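Nornetar spray-on desk cleaner, the 400 mL bottle

Posted 25/06/2006

Bought this at the hardware place in Draltivdale after the Stonivura stuff I'd used for years dissappeared off the shelf. Paid more than I wanted to. Been through a bottle and a bit now so figured I'd write it up.

Short version: good on grease, so-so on ink, smell is a bit much.

Longer version. I do the cleaning for a small office, two nights a week, have done since January. Mostly desks, a kitchenette, a lot of phones. What I want from a cleaner is it goes on, comes off, no streaks, no second wipe with a dry cloth. Very few of them manage it. The supermarket ones leave a film, and next morning when the sun comes in you see every pass of your arm.

Nornetar mostly doesn't do that. Mostly. On dark laminate I still got a haze if I used too much, so go easy. Two squirts for a whole desk, not six. The label says "spray liberally" and I reckon that's there to sell more bottles.
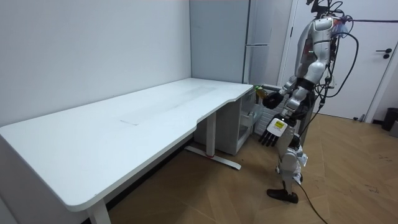
Trigger is decent. Doesn't drip down your wrist, which the Samarakoon one did from day one. You can lock it too, handy if it rides around in a bucket with everything else. As for marks, the hard colour to keep nice is white. Matte white is the worst of the lot, shiny stuff lets go of dirt and matte hangs on to it. Those faint grey smudges you get across the top, sleeves or mouse hands or whatever it is, need the spray left sitting for a minute before you wipe. And go along the seams where there's a panel set into the top, damp cloth over a fingertip, don't spray straight in. Muck sits in there for months otherwise.

Ink. Biro came off if it was fresh. Old biro, no. Permanent marker, forget it, use metho and test a corner first. Whiteboard marker fine.

Food and drink. Coffee rings gone in one go. Tea is harder than coffee in my experience, leaves that tan edge, took two goes. Soft drink no problem, just sticky. Dried soy sauce in the kitchenette took some elbow grease but I won't blame the spray for that.

Smell. Supposed to be citrus. More like a lolly someone left in a hot car. Goes off after ten minutes with a window open. If you can't open a window I'd think twice, I had a headache the first night.

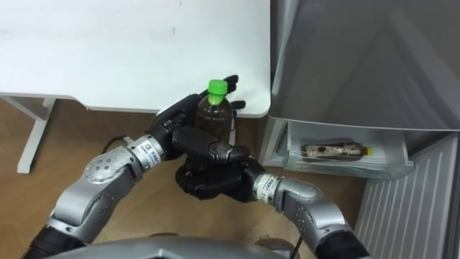
Tarnished Bucket wrote underneath that the headache goes away if you spray the cloth and not the desk, and that the concentrate is the same stuff at half the price if you can be bothered mixing it. Also reckoned I was being too kind about the haze, theirs streaked on glass no matter what they did.

Fair enough on the cloth, tried it since and it does help. Haven't tried it on glass, I use vinegar and newspaper and always will. Concentrate I can't find anywhere near me, if anyone knows a shop that stocks it please post.

Other bits. Refill pouch is a pain, spout's too wide for the neck of the bottle so you need a funnel. Fine on hands but I wear gloves anyway. Hasn't taken the colour off anything yet. Didn't try it on timber and the lable says not to.

Would I buy it again, yeah, till Stonivura comes back. 3 out of 5. Would be a 4 if they did one with no scent.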